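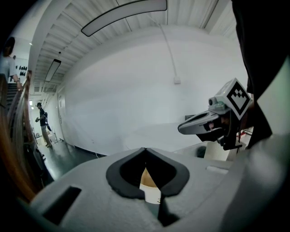
Words by Deirdre Scanlon
Workspaces | July issue

Start with the floor. Everyone who comes into the Lundholm building does, because it's dark green and it shines, and when the ceiling lights are on you get them twice — once overhead, once at your feet. I had walked halfway in before I remembered I was supposed to be taking notes.

Modupe Abubakar picked the color. She runs the place and she did not want gray. "Every big room I ever worked in had a gray floor," she says. "You go home feeling gray." So, green. Her builder, Ambros Kälin, wanted a lighter one, something like a tennis court. They argued for most of a month. He painted a test patch by the back door in his shade and she walked past it every morning and said nothing, and in the end he gave up and rolled over it.

The walls are plain white. So is the ceiling, ribbed panels all the way across, which Kälin swears makes the whole thing brighter than any lamp could. I'd half believe him. Bright is the word for it anyway. Even the electrical box on the big wall is white, and the conduit too, a thin line going up to the ceiling on a slant.

About that slant. I asked. Abubakar laughed, Kälin did not. A straight vertical run would of been tidier, he admits, and he still offers to redo it. She won't let him. She likes that your eye has something to follow. On a wall that size I think she's right, though I can see how it would keep a tidy man up at night.

Tables next. White again. Abubakar's rule is that a table is for whatever is being worked on and the stuff around it, and she doesn't fuss over what's on top during the day. Evenings are different. At 9 the tops get wiped and whatever has drifted toward the edges gets pushed back in. Olanrewaju Danladi, who usually does the last round, has a cloth he won't lend out. White shows everything, he told me. Coffee rings, pencil, the blue off somebody's cheap pen. He'd have gone for oak. Too late now.

What does it cost to keep a floor that shiny? Less than I figured. A wide dust mop every day, damp mop when it needs it, a drop of mild soap in warm water and no wax. Wax is how you end up on your back, says Kälin. The paint was $112 a can and they bought 3 extra for touch-ups, kept on a shelf with the lids taped. Scuffs from shoes come off with a tennis ball on a stick. Really.

The lights were the big spend. Long fixtures, and they wanted them up high and out of the way, so that meant renting a lift, and the lift plus a day's labor came to $500 before a single bulb was lit. Abubakar still winces. But the old ones buzzed. She'd take the bill over the buzz.

Things I'd change, if it were mine? Sound. All that hard floor and bare wall, voices carry. Ladi Oyewole, who comes in most afternoons, says you learn to talk low or you learn what everybody had for lunch. A couple of fabric panels would help. Abubakar knows, she has a roll of felt and no time. Also hooks. People come in with a bag and keep it on their shoulder way longer than they need to, and I did the same, an hour with my tote digging in before I thought to put it down.

A rug has been suggested. It won't be happening. "Cover the green?" Abubakar said, and walked me back accross it to the door.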